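Kurnix capture kit for suturing data, reviewed after a month on the bench

Posted Oct 21, 2019

Short version: good cameras, poor software, buy it anyway if you're collecting suturing examples for a learning model and can stand some swearing at the file manager.

What you get. One fixed camera, one small one for the wrist, sync box, recording software (Flalano, more on that below). We drive the arms by hand, the kit records both views plus joint positions, the model learns from it later. 3107 clips so far. Threw away 178, mostly operator error, mine.

Wrist camera first. Tiny, hardly adds weight. Gets you right in at the wound edge. The instrument shaft is a big soft blur at the bottom, no way round that at this distance, but the jaw tip and the suture strands come out well enough to label. Strong light on a shiny surface still blows out to white in places. Turn the lamp down before you touch the exposure setting, took me days to work that out.

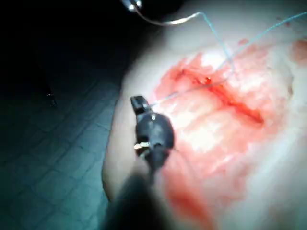 Frandsen writes that the wrist view alone was enough for his lot, and that paying for the second camera is money wasted unless you're labelling needle angle.

Well, we are labelling needle angle. And thread tension, which the wrist view is hopeless for when several strands meet in one spot. So I'd keep both.

The fixed camera is the better half of the kit by miles. Holds detail on the metal, you can pick out the twist in the thread, and a dark needle against a dark jaw is still readable. Corners go black with our lighting, doesnt matter, the work is in the middle. 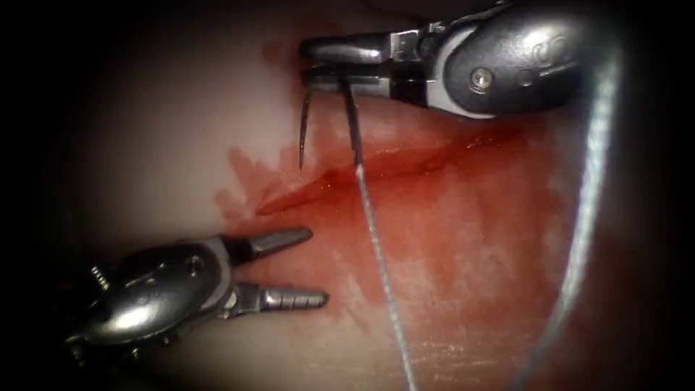

Esperanza Kapoor
Data collection lead, Cluverero

Now the moans. Flalano splits recordings at 4000 frames whether you're mid-stitch or not. You can join them again afterwards but the tool for it is slow and hides in a menu called Extras. Clip names are just numbers. No way to mark a failed grasp while driving, you need a spare hand or a patient colleage. We want the failures in the set, so that one hurts.

Sync has been solid. Up to 1000 clips in a batch export before it falls over, then a restart.

Cable on the wrist camera is too short. Bought an extension the first week of October, fine since.

Four out of five for the hardware, two for the software. Would buy a second set if they fix the splitting.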